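Fehr Folding Work Table: Product Review
By Dilek Taşdemir
January
4 min read

The Fehr folding work table was purchased by this office for use in shared rooms where furniture must be set up in the morning and cleared by evening. The review covers one season of regular use. Staff at two sites took part, and their written remarks were collected by Ayman Majali. The manufacturer did not supply the table and had no part in this report.

Delivery and assembly

The table arrives in a single flat carton. The legs are already attached, and the only parts to be fitted are the four rubber feet and the center brace. A hex key is included. The printed instructions are clear in most places, although the drawing for the brace shows it facing the wrong way. Two members of staff fitted it as drawn and had to remove it again. The supplier, Flasside, has been told of the error.

The price paid was $166 per table, with delivery charged separately. The Atura table reviewed last year costs more and has a thicker top.

Stability

With the brace locked, the table stands firmly on a level floor. Typing and sorting cause no movement that a user would notice. Leaning on one end does produce a slight sway, and users who cut card or press down hard while working should stay near the middle. On uneven floors the adjustable feet are useful, but their range is short. One older room required a folded piece of cardboard under the left rear leg for the whole of the test.

The leg locks deserve particular mention. They close with a distinct click and can be released with one hand. Anahera Maihi, who set up the tables at the second site, reported that the locks became stiff after several weeks and that a small amount of dry lubricant restored them. The instructions do not mention this, and they should.

Surface and cleaning

The white finish is the main reason this model was chosen over the darker Poster table. It makes small items easy to find and brightens a dim room. It also shows every mark. Pencil and dust come off with a damp cloth. Ballpoint ink needs a mild cleaner and some patience, and red marker left a pink stain that has faded but can still be seen. Abrasive pads should be avoided. One was used in error on a corner, and the dull patch it left is permanent.

Cups and buckets set down wet did not leave rings during the test period. Hot items were not tested, and the maker advises against them.
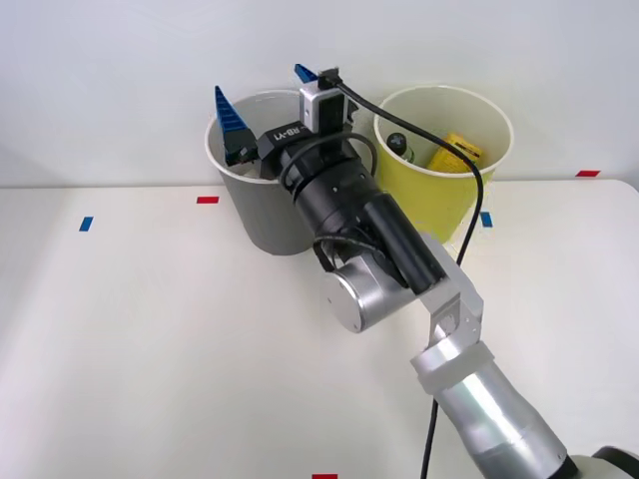

A white tabletop with a bucket standing near the back edge.

Storage

Folded, the table can be stored upright against a wall. The carrying handle is set slightly off center, so the table tips toward the hinge side when lifted. Shorter members of staff found this tiring on stairs. A rolling cart is sold separately for $53 and was not purchased.

Rating

The table is rated 3 out of 5. It is suitable for light and moderate work in rooms with level floors. It is less suitable for heavy craft work or for sites where the tables must be carried between floors each day. Replacement feet can be ordered from Flasside under part number 554.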